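Practice Notes: Who gets the dining table? Contents lists in separation agreements

Household contents are usually the smallest item by value in a separation and one of the most common reasons a signed agreement comes back to counsel. The January intake figures at the Tallmont family law clinic bear this out. Of 44 files reopened after signing, 20 concerned contents only. In none of those files did the parties disagree about the house, the pensions or the parenting schedule. They disagreed about what a clause of one or two lines had given to whom.

The usual clause reads: "The parties have divided the contents of the family home to their mutual satisfaction." It is a statement of past fact. If division has taken place and both parties have removed what they are keeping, the clause is adequate. If one party is still living in the home and the other has collected only clothing and papers, the clause is untrue on the day it is signed, and it leaves a court with nothing to enforce. A later motion then has to proceed on affidavits about what was said in the kitchen.
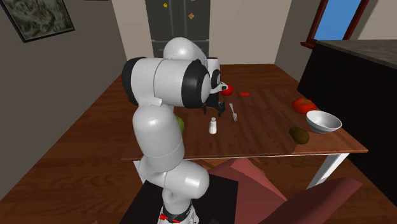
Jocelyn Lemieux wrote in after the last issue to say that the problem starts earlier than drafting. "By the time I see the clause, the clients have stopped paying attention. They have spent their money on the valuation of the house and they want to be finished. I now send the contents schedule with the first disclosure request, so that it comes back with the bank statements, and I do not open a settlement meeting until both sides have filled it in."

Her approach has merit, with one caution. A schedule completed early will describe the home as it stood at that time. Items move, break or are sold between disclosure and signing. The schedule should carry its own date, and the agreement should say which date governs. Where the two differ, the agreement should also say whether a missing item is to be replaced, credited or ignored.

A workable schedule has four columns: the item, the room, the party who takes it, and the date by which it is to be removed. A value column is optional and often harmful. Parties who have agreed on who takes the freezer can lose a month arguing over what it would fetch. We suggest adding values only where an item is to be credited against the equalization payment, or where either party asks for it in writing.
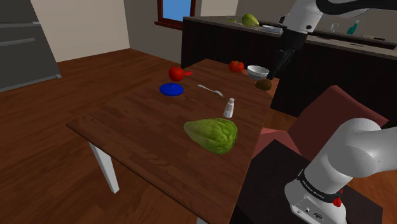 Tables and small household goods belong in the schedule by room.

On the level of detail, the decision in the Charbonneau arbitration is useful, although it binds only the parties to it. The agreement there gave one spouse "the dining room furniture" and the other "kitchen items and appliances." The home had a single open room serving both purposes. The arbitrator declined to read the words by reference to how the room was used and looked instead at what each spouse had removed in the first weeks without objection. That left most of the disputed goods where they already were. A room name is a convenient heading, but the item itself should still be named when it is large, costly or wanted by both.

Gifts and family pieces need separate treatment. Goods brought in by one spouse before marriage, or received from that spouse's relatives, are often assumed to fall outside the list. If they are outside it, the agreement should say so. In the Ako file, discussed at our Tuesday session, a residual clause gave "all other contents" to the spouse remaining in the home. The clause was clear on its face and it caught a set of inherited tools in the garage. The other spouse had not listed them – he thought they were his already. The matter settled, at a cost well above the price of the tools.

Low-value consumables should be dealt with by a single sentence. Food, cleaning supplies, toiletries and the like can pass to whoever is in occupation on the removal date. Anything longer is wasted work.

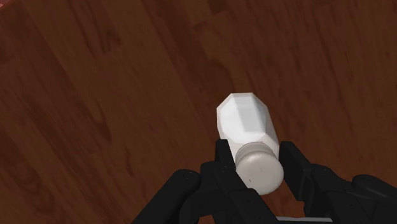

Bottles and other small items: one residual sentence is enough.

Finally, removal. Fix a date and a window of hours, state who may attend, and state what happens to goods left behind. The Undham precedent bank has a removal clause at form 42 which covers these points and allows 4 weeks for collection. Members using it should check the notice provision, which still assumes delivery by fax. A revised version with email notice is in draft, and comments on it may be sent to the editor before the next issue closes.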